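Grippers and Controllers > Part Two > Chapter 9: Which Hand for the Job?
December — Fadime Erdem

I used to pick grippers from the catalogue. I'd look at the payload, look at the price, and order whichever one Dirk Willems hadn't already told me off for buying. Then I spent a winter with two controllers, the Clilen and the Nornholm, running the same parallel-finger gripper through the same chores in a simulated kitchen, and I came out of it with a very different shopping list (and a lot less hair).

So this chapter is about comparing things fairly, and that's harder than it sounds! If you change the fingers and the controller on the same afternoon, you've learned nothing about either. Change one, leave the rest alone, and write down what you did before you go for lunch. I gave each controller 20 attempts at every chore, with a limit of 300 seconds each, and by the end I had 2,263 log entries to read through. Henrike Reuter read half of them for me and I still owe her a cake.

We'll begin with what the gripper camera can see, as most of my early failures started there. A camera mounted close to the fingers is lovely for the last bit of a grasp, but big dark things can swallow half the view when you come in close — and then your controller has very little to steer by. A camera further back shows you the room and both arms, though small objects shrink to a few pixels. Neither is "the right one". I ended up scoring the two kinds of view separately, and I'd suggest you do the same in Exercise 9.

Before you read on, look at where the fingers sit in each view, and ask yourself how much you could tell about the room from that view alone.
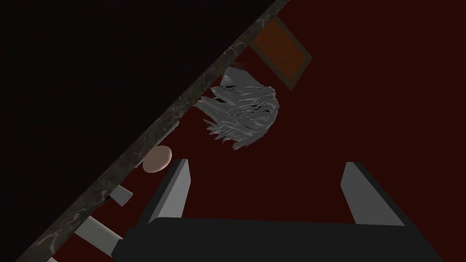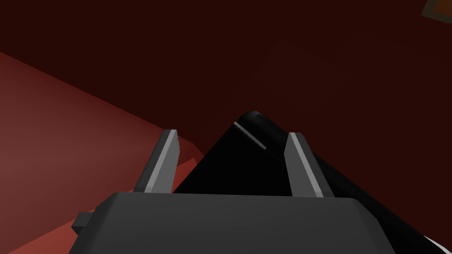
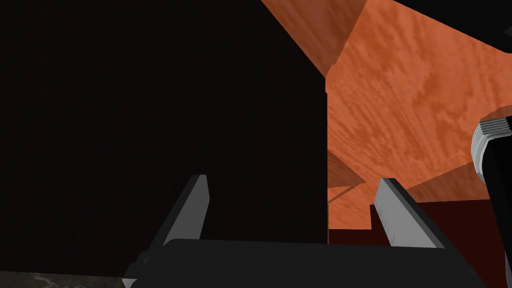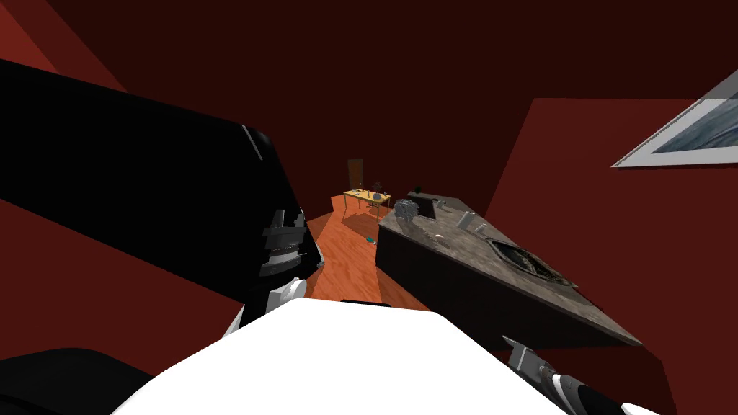
Fig. 9.1 Simulated kitchen trials. First three views: close to the open gripper fingers. Last view: further back, with both arms and the island counter.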